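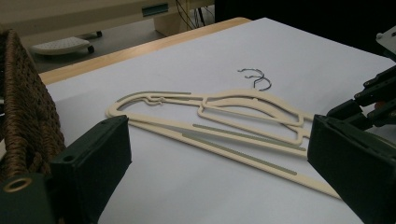

Estov, July

Does one gene really decide whether a pea pod is green or yellow? Our textbook says yes and moves on. We grew our own plants at the Gondura greenhouse to see how close a real count comes to the famous three to one.

We crossed two lines bought as pure, Kanden (green pods) and Prata (yellow pods). All 23 of the first generation plants had green pods, so green looks dominant. We let those plants pollinate themselves and sowed 144 of the seeds. Only 86 grew to the point where a pod could be scored.

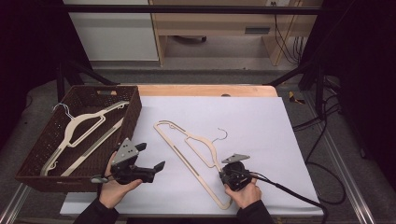
Of those, 67 were green and 19 yellow. That works out to 3.5 to one. The chi-square value is 0.39, well under the 3.84 cutoff, so we can't reject Mendel's ratio. I don't think this is as strong as it sounds. A sample this small would also fit several other ratios, and 58 seeds never gave us a pod at all. If yellow plants die young more often, we would have lost them before counting – and we have no way to check that now.

Scoring was the other weak spot. Pale green pods were hard to call, and the person scoring knew what answer we wanted. Next time the scorer should not be told the cross.
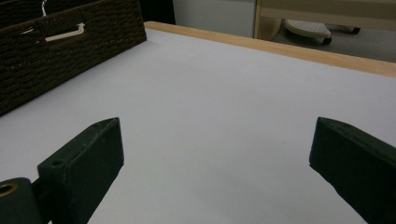 Figure 3. Tabletop.

A larger sowing of 1205 seeds was in our first plan, but the bench space went to another class. I would want that count before repeating the textbook claim with any confidence.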